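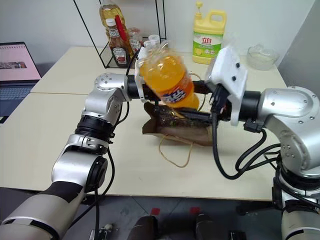
Die Fristen für das Getränkelager seien in der letzten Fassung zu knapp bemessen gewesen, heißt es in einer Zuschrift aus Stirau; wer Regale nachdübeln lassen müsse, bekomme innerhalb einer Woche keinen Handwerkertermin, und der Punkt bleibe dann als offener Mangel im Protokoll stehen, obwohl die Ware längst umgeräumt sei. Der Einwand ist berücksichtigt. Für Mängel ohne unmittelbare Gefährdung gilt ab sofort eine Frist von 14 Tagen, die auf schriftlichen Antrag einmal verlängert werden kann.

November
Von der Fachstelle Betriebssicherheit, Standort Gadalell
6 Kommentare | 14-mal geteilt

Prüfliste Getränkelager und Ausgabestellen
mit Anmerkungen aus der Begehung

Geltungsbereich

Die Liste gilt für Lagerräume, Kühlzellen und Ausgabestellen, in denen Getränke in Kunststoff- und Glasgebinden sowie Leergut aufbewahrt werden. Nicht erfasst sind Schankanlagen mit Druckgasversorgung; für diese ist das gesonderte Formblatt zu verwenden. Die Begehung erfolgt in Anwesenheit einer verantwortlichen Person des Standorts. Das Ergebnis wird am selben Tag in Detside eingetragen. Papierbögen werden nur noch angenommen, wenn am Standort kein Netzzugang besteht.

Bewertung: i. O. = in Ordnung; M = Mangel mit Frist; S = Mangel, sofort abzustellen; n. z. = nicht zutreffend.

1. Zugang und Verkehrswege

1.1 Tür von innen jederzeit ohne Schlüssel zu öffnen: i. O.
1.2 Laufwege frei von Kisten, Folien und Umreifungsbändern: S
Anmerkung: Im Gang zwischen Anlieferung und Kühlzelle lagen durchtrennte Umreifungsbänder. Während der Begehung entfernt. Der Standort stellt an der Anlieferung einen Sammelbehälter auf.
1.3 Boden eben, Fugen geschlossen: M
Anmerkung: Ausgebrochene Fuge vor der Schwelle der Kühlzelle. Handhubwagen bleiben dort hängen, die Ladung kann verrutschen. Bis zur Instandsetzung ist die Stelle zu kennzeichnen.
1.4 Beleuchtung ausreichend und ohne Ausfälle: i. O.
1.5 Fluchtwegkennzeichnung vom hinteren Regalgang aus erkennbar: i. O.

2. Regale und Stapel

2.1 Regale gegen Kippen gesichert: M
Anmerkung: Zwei Regale an der Nordwand stehen frei. Wandverankerung ist beauftragt.
2.2 Belastungsschild vorhanden und lesbar: i. O.
2.3 Oberste Ablage höchstens 200 cm über dem Boden, sofern keine Trittleiter bereitsteht: i. O.
2.4 Schwere Gebinde in den unteren Fächern: M
Anmerkung: Glasmehrweg stand über den Kunststoffkisten. Umlagerung bei der nächsten Lieferung zugesagt.
2.5 Stapel lotrecht, keine gemischten Kistenformate übereinander: i. O.
2.6 Trittleiter geprüft, Plakette gültig: n. z.

Hinweis zu 2.5: Die Kisten der Firma Rimkutė haben einen niedrigeren Rand als die übrigen am Standort verwendeten Mehrwegkisten. Sie greifen beim Stapeln nicht ineinander und sind getrennt abzustellen. Eine entsprechende Kennzeichnung am Stellplatz wird empfohlen.

3. Kohlensäurehaltige Getränke

3.1 Lagerung ohne direkte Sonneneinstrahlung: i. O.
3.2 Abstand zu Heizkörpern und Abluft der Kühlaggregate eingehalten: M
Anmerkung: Eine Palette stand unmittelbar im Abluftstrom des Aggregats. Der Stellplatz ist mit Bodenmarkierung zu sperren.
3.3 Frostschutz in der kalten Jahreszeit gewährleistet: i. O.
3.4 Aufgeblähte, undichte oder am Verschluss beschädigte Flaschen ausgesondert: i. O.
3.5 Ausgesonderte Ware getrennt und als gesperrt gekennzeichnet: M
Anmerkung: Ware war getrennt gelagert, die Kennzeichnung fehlte. Am Folgetag nachgeholt, Nachweis liegt vor.
3.6 Entnahme nach Mindesthaltbarkeitsdatum: i. O.

Gestürzte Kunststoffflaschen mit kohlensäurehaltigem Inhalt sind vor dem Verkauf ruhen zu lassen. Sie dürfen nicht zur Prüfung geöffnet werden.

4. Leergut und Glasbruch

4.1 Leergut vollständig vom Vollgut getrennt: i. O.
4.2 Behälter für Glasbruch stichfest und mit Deckel: i. O.
4.3 Schnittfeste Handschuhe in passenden Größen vorhanden: M
Anmerkung: Nur eine Größe vorrätig. Nachbestellung ausgelöst.
4.4 Kehrgerät griffbereit, nicht im verschlossenen Putzraum: i. O.
4.5 Klebrige Rückstände am Boden beseitigt, kein Hinweis auf Schädlinge: i. O.

5. Kühlzelle

5.1 Notöffnung von innen gängig: i. O.
5.2 Notruf aus der Zelle hörbar: i. O.
5.3 Türdichtung unbeschädigt, keine Eisbildung an der Schwelle: i. O.
5.4 Temperaturaufzeichnung lückenlos: M
Anmerkung: Im Verlauf fehlen die Werte zwischen 2:00 und 5:30 Uhr in einer Nacht. Der Standort führt dies auf einen Stromausfall zurück. Eine schriftliche Bestätigung wird nachgereicht.

6. Unterweisung und Unterlagen

6.1 Unterweisung zum Heben und Tragen innerhalb der letzten zwölf Monate: i. O.
6.2 Aushilfen vor der ersten Schicht eingewiesen: M
Anmerkung: Für die Ausgabestelle im Erdgeschoss lag kein unterschriebener Nachweis vor. Es ist Formblatt 141 zu verwenden.
6.3 Erste-Hilfe-Material vollständig, Verbandbuch vorhanden: i. O.
6.4 Betriebsanweisung für Flurförderzeuge ausgehängt: i. O.

Gesamtergebnis

Der Betrieb kann fortgeführt werden. Der sofort abzustellende Mangel unter 1.2 wurde während der Begehung behoben. Die Nachprüfung der übrigen Punkte erfolgt anhand von Fotonachweisen in Detside; für 1.3 und 2.1 ist eine erneute Besichtigung vorgesehen.

Kommentare (6)

Standort Stirau: Die verlängerte Frist hilft uns. Zu klären wäre noch, ob sie auch für Mängel gilt, die bereits vor der Umstellung eingetragen wurden.

Fachstelle: Ja, sofern der Eintrag noch nicht abgeschlossen ist. Das Fristdatum muss von Hand geändert werden.

Ausgabestelle Erdgeschoss: Unter 2.3 fehlt uns eine Aussage zu Hängeschränken. Unsere beginnen erst in Augenhöhe und werden für Becher genutzt.

Fachstelle: Für leichte, nicht zerbrechliche Gegenstände ist 2.3 nicht anzuwenden. Die Formulierung wird bei der nächsten Überarbeitung angepasst.

Ohne Namen: In Raum 245 stehen seit dem Umbau ebenfalls Getränkekisten. Der Raum ist in der Liste der Lagerflächen nicht aufgeführt.

Fachstelle: Der Raum wird aufgenommen. Bis zur ersten Begehung bitten wir, dort kein Glas zu lagern und den Zugang zum Verteilerkasten freizuhalten.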